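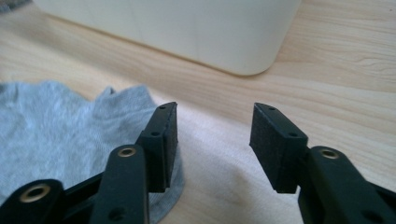 Sample from Dulalwood Tidying, nothing held

Dulalwood Tidying: README

Hi! I put this collection together with Kenta Matsuda over one very long November, and it covers the boring end of housework: clearing surfaces, putting small stuff back in drawers, folding the napkins again after somebody unfolded them. I love this kind of chore, so the notes below may be a bit longer than you need.

What's in it
500 short clips of tidying, plus 300 stills pulled from them. Each clip is one chore from start to finish (or to the point where I gave up, see the notes column). The longest runs 60 seconds.

Where it was done
Mostly my apartment in Hadavville, with a smaller batch from Panagiotis Zupan's kitchen. His is in the folder called sinilgate, after his street. His drawers stick. If a clip has a long pause in front of a drawer, that's why!

How chores are named
I went with the words we use at home, so it's "clear," "stack," "put back" and "wipe." Kenta wanted "sort" as well, and we argued over it for a while, then folded it into "put back." Old file lists may still say "sort." Treat them as the same thing.

Known problems
- Two spellings of "silverware" in the labels. Search for both.
- Some of the wiping clips have no end time. I'm filling these in when I get a free evening.
- Stills with nothing being picked up are kept in, and they're labeled "between."

Changes
July 21, 2025: fixed the broken room names in the kitchen list (thanks to Mirsad Bošković for spotting them) and added the "between" label.

If you find a wrong label, send me the clip name and what you'd call the chore instead.

Isamu Arai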